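Lasia Stationery Reuse Scheme – progress report to the Plirnon Fund, period to May

Work in this period covered the sorting and repacking of donated pencil cases at the Cullmont store. The grant paid for shelving, cleaning materials and two extra sorting sessions a month. More than 60 cases have been checked and returned to stock.

Each case is opened flat on the table, emptied and wiped. Hinges and catches are tested by hand. Pens go in the long channel at the back of the tray and small items in the shorter sections. Printed lids are accepted as they come, as removing the lettering marked the plastic in early trials.

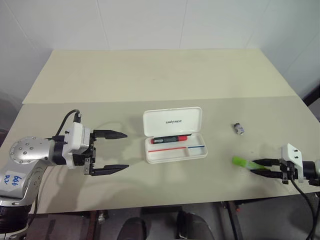 Marker pens remain the weak point. Many arrive dried out, and those that still write are kept only if the cap fits tightly. Wojcik has agreed to supply replacements at cost for the next period – delivery is expected within five weeks of the order. Rulers and sharpeners are in good supply.

Spending is within budget. The line for cleaning materials is underspent and we ask to move the balance to marker pens. Two schools are waiting for packed cases and will be served first.

Lasia, Cullmont store – contact the office for earlier reports | Back to top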